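Shared Snack Cabinet, User Guide
Section 4: Placing the cabinet and filling it the first time

By Cecilia Antwi
2nd July

This section is for the person who sets up the Lillow cabinet on a table and puts the first groceries in it. Assembly of the cabinet is in Section 3. If the doors are not yet hanging straight, please go back to step 11 of that section before you continue.

4.1 What you need

The Lillow cabinet, assembled, with both shelves
Four felt pads from the small bag
A soft cloth and some mild soap
The shelf labels (one sheet)
A pencil
The groceries, still in the shopping bags

4.2 Choosing the table

1. Choose a table which is at least 900 mm wide. The cabinet itself is 520 mm wide, and the remaining part of the table is your sorting area. You will need this area each time the shopping arrives, so do not plan to put a kettle or a printer on it later.

2. Check that the table does not rock. Press with the flat hand on each corner, one after the other. A folded paper under the leg is acceptable for one day only.

3. Clean the tabletop and let it dry completely.

Note: On a gray or other middle-colored top, crumbs are difficult to see. Wipe the whole surface also when it looks clean.

4.3 Placing the cabinet

4. Stick the four felt pads under the cabinet, one in each corner. Hold each pad for a few seconds.

5. Lift the cabinet with two persons and put it down at one end of the table, never in the middle.

CAUTION: Do not lift the cabinet by the doors or by the upper shelf. The shelf is only lying on its pins.

6. Open both doors fully. If a door touches the wall, pull the cabinet toward you until the door moves free, then mark the position of the front feet with the pencil.

7. Look for cables on the table and behind it. No cable should lie under the felt pads or in the path of a door.

4.4 Sorting the groceries

Many people put the groceries directly from the bag into the cabinet. It is quicker on the first day, but afterwards the heavy things stand always on the wrong shelf. We ask you to sort on the table first.

8. Take everything out of the bags and make groups on the table: boxes, cans and bottles, soft packs, and small loose things.

9. Read the date on each package. What must be eaten before the end of the month goes to the front row. What is good until December or longer can go behind.

10. Wipe cans and bottles with the cloth before they go in. Sticky rings on the shelf are hard to remove from the wood.

11. Put cans and bottles on the bottom of the cabinet. Bottles stand upright. Cans may lie on the side when they are closed — but then place one heavier can at the end of the row so the others will not roll.

12. Put boxes on the lower shelf. They stand upright like books, with the printed name to the door. Do not lay boxes flat in a pile, or people will pull out the lowest one and the rest will follow it.

13. Put soft packs on the upper shelf. Nothing in glass goes here.

14. Small loose things go in a bowl. You can use any bowl that passes under the shelf. Sponges and cleaning cloths are not groceries and have their place under the sink, also when they are new and still in the plastic.

CAUTION: The upper shelf is for light packages only. If it bends when you look at it from the side, take something away. 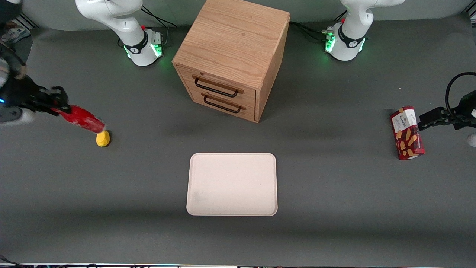
NEGASH HOUSE — PANTRY AND SUPPLIES TEAM, ROOM 909

The Walkers shortbread is held as we want it in step 12: the box upright, the name near the top. The red can or bottle, which is nearly horizontal, belongs to the group of step 11. Please decide for each thing which group it is before you reach for the next one.

4.5 Labels and last check

15. Stick the labels on the front edge of the shelves, starting from the left. Stick them only after the groceries are in, as the rows are often wider than one expects.

16. Close both doors. They must close without pushing. If you feel a resistance, a box is standing too far to the front.

17. Write the name of the person responsible on the inside of the left door. In our rooms this is Sotiris Alexiou until further notice.

18. Clean the sorting area one more time and fold the bags.

Note: Spare shelf pins can be ordered at Drillach with part number 642. The pins of the Skestus cabinet look the same but are slightly thinner. Do not mix them.

Continue with Section 5, Weekly refilling.

Comments (4)

Marit
Step 6 saved me. I had the thing tight to the wall and the right door opened only halfway. Maybe put it before the lifting?

Cecilia Antwi
Thank you Marit. I will think about the order, but one needs the cabinet on the table to test the doors.

jb_kitchen
Does the pencil mark come off again? Our table is quite new.

Dario P.
We stand the shortbread on the upper shelf and it has been fine, the box is not heavy. Also the label sheet is missing one for tea. Can somebody send me the file?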